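Pudholm Community Computer Room
Progress report to the Lim Fund, January 2018
Written by Perihan Kırmızıgül

Hello again to everyone at Lim, and thank you for being so patient over the holidays! I promised Ludmila Danko I would keep this one shorter than the last, so I'll skip the history of the building and get straight to the computers.

When I wrote to you in December we had the machines but very little else. They had come over from the old training office in Lisovberg in two van loads, 37 towers altogether, and most of them were stacked in the hallway with masking tape on them. Since then Dong-hyun Kwak has been through every single one. He takes the side off, cleans out the dust, checks the memory and the drive, and then it goes on the table to be plugged into the network and set up. It's slow going (he is very thorough) but I would much prefer slow to having machines come back to us in a month.

The big change you'd notice if you visited is the work table. We had been doing everything on an old desk that was too narrow to turn a tower around on. Now we have two pale tabletops pushed together, which gives us room to stand a tower at the far side with its back facing us and still lay out a cable in front.
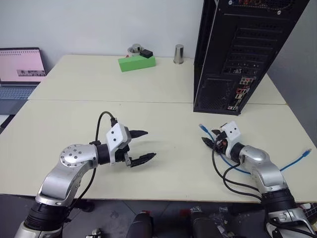
The work table, with a tower at the back and a blue network cable ready to go.

I can't tell you how much nicer it is to get at the ports without crawling underneath anything. Cinzia Guerra, who sorted out the cables, spent most of a weekend on them. She tested 139 network cables from the donated boxes and kept 80. The rest had broken clips or gave no signal at all, and those have gone to the recycling center. Eighty is more than we need, so please take the line for new cables out of our budget. I'd like to move that money over to keyboards if you're happy with that, as the donated ones are in a sorry state.

We also settled on an order for setting up each machine. Hardware check first, then network, then the install, then the label. We tried doing the install first for a while and kept losing an hour whenever a network port turned out to be dead. Now the cable goes in early and we know where we stand. Yulan Pan has typed the whole thing up on one page and taped it inside the cupboard door. 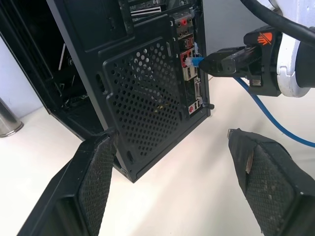
Network cable plugged in at the back of a tower, side of the case still open.

Leaving the case open for the network step was Dong-hyun's idea. If a port doesn't work, he can look inside right away and doesn't have to undo everything again. The side only goes back on once the machine has passed, and then it gets its label and moves to the shelf.

So, where are we? Of the 37 towers, most are finished and waiting for desks. A handful need new power supplies, and two are really only good for parts. I know the plan said all of them would be ready by now, and I'm sorry we're behind. The heating was out for nine days before the holidays and it was simply too cold to ask people to sit and work in there. It's fixed now, and the room is lovely and warm.
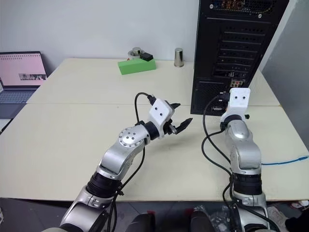

The other thing holding us up is the desks. Zivine quoted us a fair price and then moved the delivery date twice. I spoke to them again this week and they say the end of the month – I'll believe it when I see the truck! In the meantime we've painted one more wall and had an electrician add outlets along the window side, so at least the room will be ready when the furniture is.

On the people side, the news is all good. We have 134 names on the waiting list for the evening classes, nearly double what I was hoping for when I filled in your application. Ludmila wants to run two beginner groups instead of one, and I think she's right. It would mean paying for one extra evening of teaching a week. I've put the cost on the second sheet so you can look at it before we talk.

What I need from you before the next payment is a yes or no on the keyboards and a yes or no on the second group. Receipts for the electrician and the paint are attached. The one for the tabletops is still missing, but Cinzia is chasing it and I'll send it on as soon as it turns up.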